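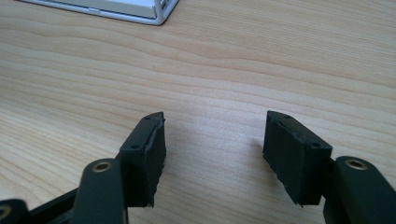
最后更新:2026年7月25日

讲稿备注:小图书馆怎样做口述史

(开场,不放标题页,直接讲。)

大家下午好。今天讲的是我们在Emcombe图书馆做的口述史项目,重点放在录音之前和录音之后的工作。录音本身反而讲得少,因为设备选择在发下去的讲义里已经写了。

先交代背景。Emcombe是个小镇,老居民多数在Sostdale的纺织厂干过活。厂子关了以后,工资册和生产记录归了县档案馆,车间里的事情没有留下文字。谁管哪台机器,午饭在哪儿吃,夜班怎么回家,这些只能靠问。

我们一共录了80位受访者,其中6位后来要求撤回,录音已经按协议删除。撤回的事后面单独讲,提问环节大概会有人问到。

(翻页。)

第一部分,找人。

开始时我们在镇上贴了告示,来的人很少。后来改成请已经受访的人介绍下一位,进度快了很多。这个办法有毛病:介绍来的往往是同一个车间、同一条街的人。我们录到一半才发现,染色车间几乎没人讲,织布车间的事倒是重复了好几遍。补救的办法是回头查厂报上的获奖名单,照着部门去找。如果重新做,我会在开头就列一张部门表,每录完一位就填一格。

另外一点,女工的丈夫常常想坐在旁边。我们的做法是先请他喝茶,把他自己的访谈另约一个时间。两个人一起录的效果不好,后说话的那一位会顺着前一位讲。

(这里停一下,看看有没有人要问。)

第二部分,准备问题。

提纲只写一页。我们早期的提纲有四页,访谈员低头念,受访者就跟着一句一句答,像填表。现在的提纲只有主题词:进厂、师傅、工钱、住处、出事、离厂。顺序不固定,受访者先说到哪里就从哪里接。

第一个问题问地点,不问年份。问“您是哪一年进厂的”,很多人会卡住,然后开始担心自己记不清。问“那时候您从哪个门进厂”,话就出来了。年份可以之后对着档案补。

关于工伤和罢工,不要回避,也不要放在开头。受访者说不想谈,就记一笔“不谈”,换下一个主题。

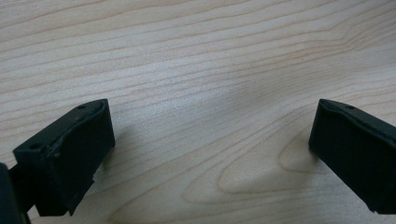

阅读时间:6分钟

第三部分,现场。

选受访者家里最安静的房间。厨房通常最差,冰箱的声音人耳听不出来,录下来很明显。挂钟可以请主人同意后暂时取下,走的时候挂回去。桌上不要铺塑料布,翻照片时响得厉害。

开录以后先报项目名称、地点和录音编号,再请受访者自己说一遍名字。同意书在录音前读,签字放在录音之后。很多人讲完了才知道自己说了什么,这时候签字比较公平。

单次不超过两小时。对方说不累也要停。第二次访谈的内容往往更好,中间隔几天,受访者会自己想起不少事,有人还会翻出旧工牌和照片。

照片当场翻拍,不要借走。我们在January那一轮借过一本相册,还回去时少了角贴,主人没说什么,但后来再没有让我们上门。

(翻页,放转写样稿。)

第四部分,转写。

这是最花时间的部分,报预算时大多数人会少算。我们起初用自动转写打底,方言段落错得厉害,改起来比重新听还慢。最后定的做法是:普通话段落用自动稿校对,方言段落由本地人直接听写。

转写规则定得越早越好。我们写成了199条,太多了,新来的人看不完。真正每天要用的就是几项:停顿怎么标,听不清怎么标,方言词写本字还是写音,笑声要不要写。其余的放进附录,碰到再查。

方言词我们写音,后面加括号注意思。机器部件的叫法单独列了一张词表,这张表现在是整个项目里被借阅最多的东西,织机爱好者会专门来抄。

转写稿打印出来,大字号,送回受访者手里看一遍。可以改错,可以删,删掉的地方标“应受访者要求删去”,不要悄悄接上。

第五部分,保存和撤回。

每份录音存2份,一份在馆里,一份在Nishad的镇公所。两处每年各抽查一次,看文件能不能打开。听上去简单,第一年就漏了,后来写进了馆里的年度工作表。

撤回的情况,多数是家里人听了以后不同意,受访者本人倒无所谓。我们的协议写明只认本人意见。本人去世以后怎么办,协议第一版没有写,第二版补上了:由本人生前指定的一位联系人决定,没有指定的,按原同意书执行。建议各位一开始就加上这一条。

还有第三方的问题。受访者讲到工友的私事,工友可能还在世。我们对这类段落设了封存期,封存期内目录里只列主题,不放文字。

(时间够的话,放染色车间那一段,注意先把音量调低,开头有一声咳嗽。时间不够就跳过。)

第六部分,使用。

录完放在柜子里没有意义。镇上的中学拿其中几段做了乡土课材料,效果不错,学生回家会问自己的祖辈。Jindgate博物馆借过一批做展览,要求剪成很短的片段。我们同意剪短,条件是不得调换语句的前后顺序,展签上注明可以来馆听全本。

对外提供之前,一律再打一次电话征得同意,哪怕同意书上已经写了。电话里顺便问一句近况,有几位就是这样又约上了第二次访谈。

(最后一页,放联系方式。)

讲义背面有同意书样本和转写常用规则,可以直接拿去改。词表因为还在修订,需要的请会后留邮箱。下面是提问时间。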